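Scanlon Technical College Students Take a Household Chore to the Trendthorpe Robot Challenge

Clillow, Jun 28, 2021 – The student robotics club at Scanlon Technical College will enter a robot arm in the household division of the Trendthorpe Robot Challenge this October. The club's entry is meant to clean a cat litter tray with an ordinary scoop and drop what it picks up into a lidded bin.

The club has 11 members, all of them enrolled in two-year programs at the college. Most study electrical technology or machining. Two are in the veterinary assistant program and joined after seeing a notice about the project in the student lounge. The club meets in the Griltlow Building, Room 3063, where it has the use of a workbench and a storage closet during the academic year and through the summer term.

Entries in the household division must do a job that a person does at home, using the same things a person would use. Teams may change the robot as much as they like. They may not cut down, bolt on or replace the household items with specially made versions. The club chose the litter tray in the spring after also looking at folding dish towels and watering plants.

Much of the spring term went into the gripper. Students worked through several finger shapes before settling on one with a rounded tip and holes along its length. Bench work has included holding cylinders, among them one in red and one in pink, each with a black band carrying the YONEX name.

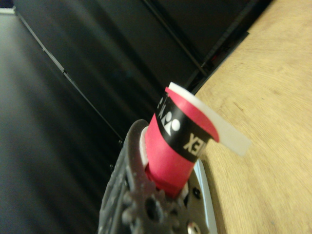 The main problem with a handle is that it turns. A scoop that is level when the arm picks it up can roll to one side as soon as there is weight in it, and the litter ends up on the table. The students log each trial on a paper sheet with the finger version, the angle of the arm and a short note. They completed 400 trials by the end of the term, and the sheets are kept in a binder that new members are asked to read before they run the arm on their own.

The club has also written its own control program. An earlier version moved the arm through a fixed list of positions and had to be corrected by hand whenever the tray was shifted. The current version lets an operator mark the corners of the tray at the start of a session, and the positions are worked out from there. A member of the programming group rewrote the code that closes the gripper so that it stops at a set load on the motor.

Practice runs are done with clean litter only. The veterinary assistant students wrote the club's cleaning and dust rules, which cover sweeping the table, closing the litter bag between sessions and washing hands before touching the wiring.

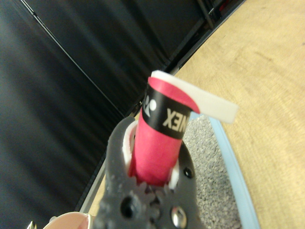
Work Over the Summer

The club will continue to meet twice a week until the college closes for its August break. The summer list is as follows:

Shorten the time between lifting the scoop and reaching the bin.

Tidy the wiring along the arm and label the connectors.

Test a second brand of litter with a finer grain.

Write the four-page technical report that Trendthorpe requires with each entry.

At the challenge, each team gets one table and one set time period. Judges score the entry on how much of the job is finished, how much is spilled, and how often an operator has to step in. Teams bring their own tray, scoop and bin, and these are checked before the first run.

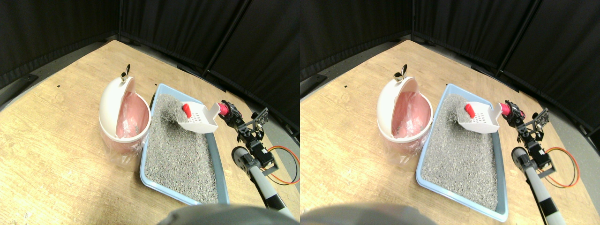
A run counts as started when the scoop first touches the litter. If the scoop is dropped, the team may put it back in the gripper once without losing the run. The club has been practicing under these rules since they were published and now runs one timed session at the end of each meeting, with the members who are not operating the arm acting as judges.

Funding for the project comes from the college's student activities budget and from a grant of $400 from the Clillow Small Business Association, which was spent on motors, wire and material for gripper parts. Travel to the October event will be covered by the college.

Students who would like to join for the fall term may come to any summer meeting. No experience with robots is needed. The club is looking in particular for students who can help with the technical report and with soldering.

About Scanlon Technical College

Scanlon Technical College offers certificates and two-year degrees in the skilled trades, health support and information technology. Its main campus is in Clillow.

Media contact: Office of College Communications, Scanlon Technical College, Clillow. Reporters who wish to attend a practice session should contact the office one week ahead.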